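A place for every bowl
January 13, 2022
Filed under: home, slow cooking

In November we started to eat soup together in our building on Tincombe Road, and since then I think about bowls more than a normal person should. The soup itself is easy. You chop, you boil, you taste, you put more salt. The difficult part is the ten minutes when people are already sitting at the table and you look for spoons in three different drawers.

In my mother's house everything for the table lived in one glass cabinet, and we children were not allowed to touch it. I copied this idea for many years without asking myself if it was good. The cabinet was beautiful, but each time I needed a bowl I had to move the plates, and each time I needed a plate I had to move the bowls. Now I keep the things in open tubs, one kind of thing to one tub as much as possible, and I set each place on its own tray. One bowl, one soup spoon with the handle over the rim, and the person can carry it wherever they like to sit.
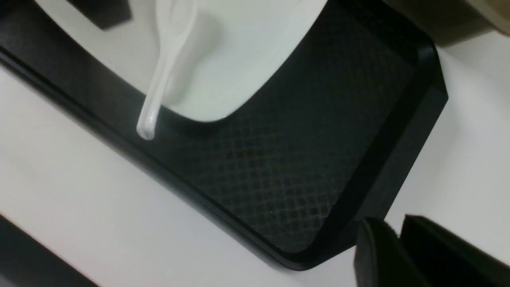 When I wrote a few words about the trays last month, one reader, Buchanan Kitchen Diary, left this comment: I gave up trays years ago, they slide and they take the whole dishwasher. Why not simply put the bowls on the table and let people help themselves? I do that with 2 big pots and everyone is happy.

I thought about it for a long time, because it is a fair question. For a family, yes, I would do the same. But when many people eat in a small room, somebody always stands with a full hot bowl and has no place to put it. With a tray they have both hands on something wide. Also I like a textured floor in a tray, it holds the bowl a bit better than a smooth one. I had a smooth one before, from Nokum, and I gave it to my neighbor for her flower pots.

About the bowls I have a stronger opinion. I buy only white and I prefer square. A square bowl looks a little strange for soup, I agree, and the corner is not so nice to drink from. But they go one into another very well, and a tall stack needs no more floor than a single bowl. My square plates go next to them in the same tub. They lean, and I let them lean.

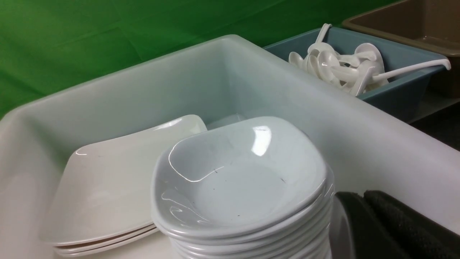 Square plates on the left, square bowls on the right.

I must admit the white does not stay perfect. After one winter you will see small dark marks on plates and bowls. I tried baking soda paste and it helps with some of them – the others I have accepted.

The tubs I ordered from Stodora, and I made one mistake there. I measured my shelf as 800 millimeters and forgot the wooden strip at the side, so now the last tub stands on the windowsill. Please measure twice. The depth was correct, 310, and I am still proud of that.

Color is my whole labeling system. I tried paper labels first, but they came off with the steam. Now the spoons have the teal tub and the chopsticks have the brown one, and even guests who come for the first time understand where to reach. The spoons I throw in as they come. I used to lay them all in one direction, and it was a waste of an evening.
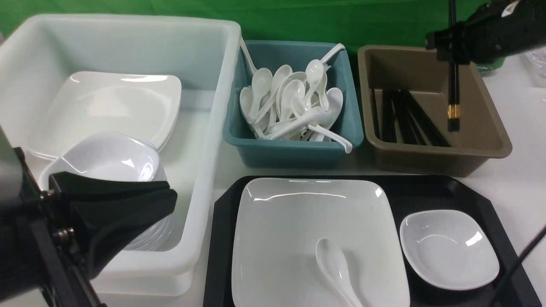
Bowls and plates, then spoons, then chopsticks.

One small advice about chopsticks: dry them completely before they go back into the tub. I lay mine on a towel overnight. If you put them away damp, they get a smell that is very hard to remove.
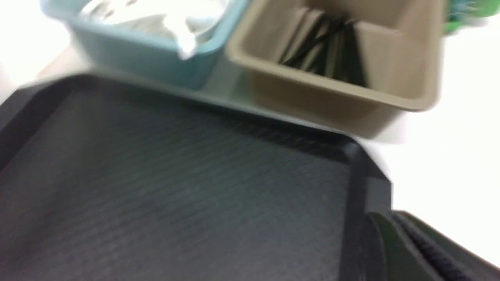 What I want to change this year

First, a second shelf, lower, so that my shorter guests do not need to ask for help. Second, a lid for the spoon tub, as our kitchen gets dusty when the window is open. I also want to try a barley soup with dried mushrooms, which my aunt made in a pot so big that we washed it in the garden. If it works, I will write the recipe here with the correct amounts for a smaller pot.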